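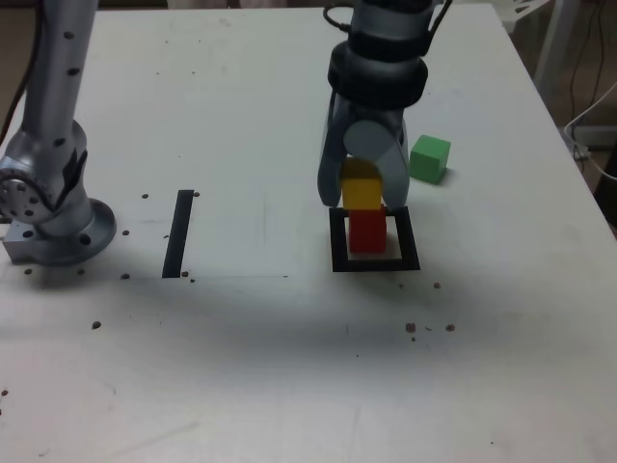

Two arms over a white tabletop.

Home | Our Grants | Reports | Contact

Print this page | E-mail this page

Randlow Community Seed Library: how the first half of the grant year went

13 June 2018

Dear Dario,

You asked me to keep this one informal, so I'm going to take you at your word and just write it the way I'd tell you over coffee. The spreadsheet with the receipts went to your office separately. If the totals at the bottom of the second tab look odd, it's because I put the seed envelopes under printing and then moved them to supplies, and the old line still shows a zero.

The big news is that the seed library is open and people are using it! We've signed up 279 members so far, which I would not have bet on in the winter when it was me and a card catalog I bought from a school sale in Triseo. The catalog is the best thing we own. It has deep drawers, the labels slide in and out, and kids love pulling them open. I did have to replace a few of the brass pulls, and the bottom left drawer still sticks when it rains, but I wouldn't trade it.

You'll remember from the proposal that the plan was to have 1,000 packets ready by opening day. We made 1,125. Most of that was beans and peas, to be fair, because they're big and easy to handle and you can fill a packet in no time. Lettuce is a whole other story. Lettuce seed sticks to your fingers, your sleeves, the table, the cat. We had two packing evenings that were nothing but lettuce and I think we lost a couple of people over it (they came back for squash).

What people are taking out

Tomatoes, tomatoes and tomatoes. We ran out of the yellow paste type in the second week and I had to put a note in the drawer saying sorry, try again next year. After that it's green beans, then basil, then zinnias. I hadn't planned on flowers at all in the first year, but a woman from the Sanna allotments turned up with a shoebox of zinnia heads, all dried and sorted by color, and I wasn't going to say no to that. They went so fast that I'd like to give flowers their own two drawers in the fall.

Kale hardly moved. I like kale, and I wrote a very nice card about it, and it's still sitting there. Same with the parsnips, though parsnip seed doesn't keep well and whatever is left will need to be thrown out before next spring. I'd rather order half as much next time and put the money toward onions, which people keep asking for. 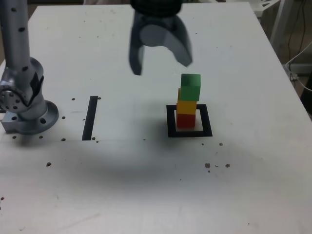
The classes have been more up and down. We held the seed starting class twice and both were full, with people standing along the back wall. The one on soil testing had a very small turnout, and I think that's on me. I called it "Understanding Your Soil" and it sounded like homework. When I ran it again as "Why Won't My Carrots Grow?" the room filled up nicely. Same handout and everything.

The class I was most nervous about was hand pollinating squash, since I'd only done it myself for two summers. You tape the flowers shut the evening before and then you're out there at breakfast with a male flower in your hand like a paintbrush. We practiced on store-bought blossoms because nothing was blooming yet, and I promised everyone a repeat in the garden once the vines get going. That'll be in the next report.

Where the money went

Nearly all of it went where we said it would. The shelving came in under, and the germination mats came in over. I bought the better mats after the first cheap one ran so hot on one side that it cooked a tray of peppers. The difference was small and I took it out of the travel line, which I've barely touched. Jarkier Printing did the packets and the drawer cards, and they gave us $100 off for ordering both together, so that went straight into more envelopes.

I'd like to ask about one change. The budget has a line for a second display stand that would go in the Triseo branch. The folks there are friendly, but the only spot they can offer is next to the radiator, and seeds want to be cool and dry. I'd like to hold that money until the fall and see if they can find us a different corner. If not, I'd propose spending it on a used refrigerator for our long-term stock. Could you let me know if that needs a form? I looked for one on your website and got lost.

What hasn't gone well

The returns system, mostly. The idea is that people borrow seed, grow it, save some, and bring it back, and of course it's only June, so there's nothing to bring back yet. But I can already tell the log sheet is too complicated. It has a column for the Latin name. Somebody wrote "bean, Latin unknown" and I think that says it all. I'm redoing it with four columns — plant, where you grew it, when you picked it, anything odd — and we'll try that from the end of the month.

The other thing is labeling. We had a mix-up with two kinds of pole beans, and a handful of people are now growing purple when they expected green. I called everyone I could reach. One man told me he was delighted, and one was not, and he has a standing offer of any packet he likes. From now on two people check every batch before the envelopes get sealed, and the jar stays on the table until they're done.

Coming up

Over the summer we'll be running the seed saving classes, starting with peas and lettuce and working up to tomatoes. I want everyone to have done a fermented tomato batch in a jar at least once, smell and all. We also need a proper drying space before September. I've been using the screens from my own windows, and that's not going to hold up once the members' seed starts coming in.

I'd love for you to visit while the demonstration bed is looking good. The peas are nearly over, but the beans are up the poles and the basil is already knee high on a short person. Come in the morning if you can, the back of the building gets very hot after lunch.

I still owe you the sign-in sheets from the second soil class. They're in my car somewhere and I'll scan them when they surface.

Print this page | E-mail this page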